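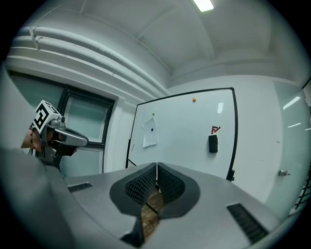 ジュンステッド(Junstead)、22/12/2018

ハンドグリッパー増設 購入前点検チェックリスト(コメント付き)

いよいよ増設です! 見積もりはFandisとUkomonの2社。発注前に、手持ちの機材と部屋をひと通り点検しました。

1. 指パッド 可
黒いパッドの内側は細かい突起がびっしり。ここが減ると把持が一気に落ちるので、予備パッドは必ず同時発注で。単価293ユーロ、これは惜しまない!

2. 本体の通気口 可
左肩と右肩の両方にグリルあり。右のほうが大きいので、持つ手でふさがない握り方を手順書に追記すること。

3. マーカーキューブ 要確認
上に載った白い立方体は、固定ねじの増し締め記録が9月で止まっています。新規分は取付金具込みで636ユーロ。金具なしの見積もりは比較対象から外します。

4. 手首まわり 要改善
作業時はブレスレットや腕時計を外す。費用ゼロで今日からできる対策です。

5. 照明と反射 要改善
ホワイトボードとガラス面に天井灯が映り込みます。拡散カバー代として400ユーロを計上。Sầm計画の部屋でも効果が大きかったので、ぜひ通したい項目。

6. 床と通路 可
茶色の木の床。増設後は台車が通るため、保護マットの要否を搬入前にもう一度見る。

7. 予算 条件付き可
総額の上限は3237ユーロ。輸送費を含むかどうか、Fandisの回答待ち。Ukomonは含むとのこと。

次回は3と5を再点検。納期の返事が来たら、この表に書き足してください。楽しみです!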